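Purkora Robot Club: your questions answered

I get asked the same things at every open evening, so I've put the answers in one place. If yours isn't covered, grab me at the desk!

Who can join?
Anyone at the college, any course. I was doing textiles when I signed up and had never held a soldering iron (I've got the scars now). We've room for 11 new people this term.

Do I need to know how to code?
Nope. We pair beginners with someone who's been here a year or so, and you'll pick up the basics in the first few sessions. The Poledeo worksheets are a bit dry, but they do work.

What are you working on at the moment?
Table setting! It's our entry for the Chaudhry Cup in December, and it sounds easy until you try it. We're starting with one plate, both hands, and a plain white table. I spend far too much of my life thinking about how a thumb should meet a rim, and I love it.
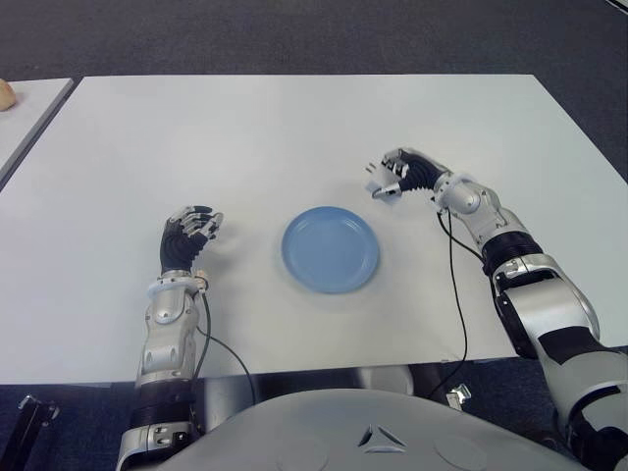 Does it cost anything?
Membership is £2 a session, and you can pay at the door. The cup entry fee is £150 per team, but that comes out of club funds, so please don't worry about it.

Can I have a go with the robot on my first night?
You can watch from day one. To run it yourself you'll need the safety talk first, and I do that at the start of every month. Long hair tied back, no dangly sleeves, and keep clear of the cables.

How do I sign up?
Fill in the form at the Prostier building reception and tick "robot club". I normally reply within a couple of days, a bit slower in exam season.

Last updated July 29, 2022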